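Former Lanby School to Reopen as Local History Rooms

The old two-room school at Lanby will open its doors again in July, this time as a reading room and archive for the district's history group. Shire councillors approved a lease on the building at their last meeting, ending a long wait over what would become of it.

The school was put up by the families of the Lanby and Konditz farming blocks, who carted the stone themselves and paid for the roof with two seasons of dances in a wool shed. It took pupils from both settlements until the bus run to Draltberg was extended and the older children began leaving each morning for the bigger school.

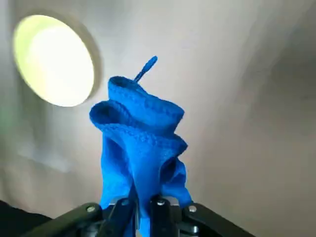
After the last class finished, the Education Department kept the building for storage. It was later used for polling, for infant health clinics and, over one wet winter, as a temporary post office while the shop next door had its floor replaced. The teacher's residence behind it was sold for removal and now stands on a property along the Konditz road.

The history group has raised 3000 dollars towards shelving and a new front step. The council will meet the cost of rewiring and will go on mowing the grounds. 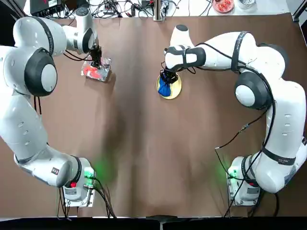
Under the lease, the group has the building for seven years at a token rent, with an option to renew. The larger classroom will hold the reading tables and the map drawers. The smaller one, still known to older residents as the Bhutto room after a family who sent several children through it, will be kept for the school's own records, including admission registers, punishment books and a run of inspectors' reports.

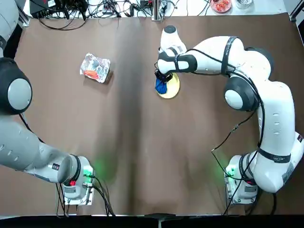

Sanne Van den Broek told the meeting that the registers should stay in Lanby and not go to the regional library, as had been proposed. Families coming back to look up a grandparent wanted to do it in the room where that grandparent sat, she said, and a copy could be sent to the library for anyone who lived too far away.

Councillors agreed, on condition that the registers are copied before opening day. The group also holds about 600 photographs, most of them class portraits and sports days. Many have no names on the back, and former pupils are asked to help identify the faces.

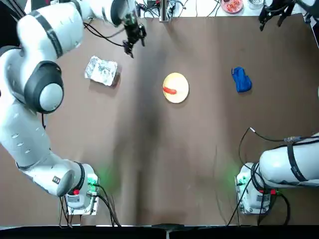 The bell, taken down when the school closed and stored at the Draltberg depot, will be rehung on its original post beside the tank stand. The honour board remains in the Lanby hall.

Opening hours are still to be settled. Anyone with school magazines, uniforms or slates to lend can leave their details at the Draltberg council office before 4 pm on weekdays.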